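Mota: 집안일 말 모음

버전 메모와 데이터 카드를 겸하는 문서

Mota는 빨래하고, 개고, 꿰매고, 다림질할 때 쓰는 우리말 표현을 모은 작은 어휘 데이터입니다. 처음에는 Nuvness 맞춤법 도구에 넣을 단어 목록이 필요해서 시작했는데, 모으다 보니 너무 재미있어서 따로 떼어 냈어요! '애벌빨래', '푸새', '다듬이질'처럼 사전에 있는 말은 물론이고, 집집마다 조금씩 다르게 부르는 말도 함께 담았습니다.

들어 있는 것

표제어 1,321개, 예문 거의 4,000개. 예문은 모두 직접 썼고, 표제어 하나에 예문이 여럿 붙은 경우도 많습니다. 지역이나 세대에 따라 쓰임이 갈리는 표제어 225개에는 따로 표시를 달았습니다. 이 부분이 제일 애착이 갑니다. '개다'와 '개키다'를 어떻게 나눠 쓰는지만 훑어봐도 한참 놀 수 있거든요.

파일 구조

words.tsv 표제어, 품사, 뜻풀이
examples.tsv 예문과 표제어 번호
variants.tsv 변이형과 쓰임 표시
notes.txt 편집하면서 남긴 메모

모두 UTF-8이고 구분자는 탭입니다. 뜻풀이 안에 쉼표가 잔뜩 들어 있으니 CSV로 바꿔 쓰실 분은 따옴표 처리를 꼭 확인해 주세요.

분류

표제어는 빨기, 널기, 개기, 다리기, 깁기, 넣어 두기의 여섯 갈래로 나눕니다. 이 가운데 '개기'가 의외로 풍성합니다. 반으로 접기, 소매 넣기, 돌돌 말기, 차곡차곡 쌓기까지 동작마다 어울리는 부사가 다르고, 그 부사만 골라 읽어도 리듬이 참 좋아요.
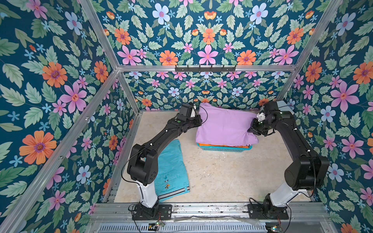
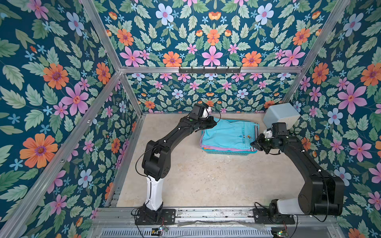 꽃무늬 벽지를 두른 자리와 개어 놓은 옷

한 표제어가 두 갈래에 걸칠 때는 먼저 떠오르는 쪽에 넣고 variants.tsv에 다른 쪽을 적었습니다. '손질하다'가 대표적인데, 깁기인지 다리기인지 아직도 마음이 왔다 갔다 합니다.

아쉬운 점

제주와 강원 영동 쪽 말이 많이 부족합니다. 세탁기 단추 이름에서 온 요즘 말('울코스로 돌리다' 같은 것)도 이제 막 넣기 시작했고요. 품사 표시는 Stiso 태거로 한 번 돌린 뒤 손으로 고쳤는데, 의태어 쪽에 잘못 붙은 표시가 남아 있을 수 있습니다.

참여하기

우리 집에서만 쓰는 말, 대환영입니다! Skurnimari 게시판의 Mota 꼭지에 표현과 예문 하나를 같이 올려 주세요. 어느 지역에서 들은 말인지 적어 주시면 더 좋고, 모르면 빈칸으로 두셔도 됩니다. 다음 판은 2월에 묶을 생각이고, 그때는 바느질 쪽 예문부터 늘리려고 합니다.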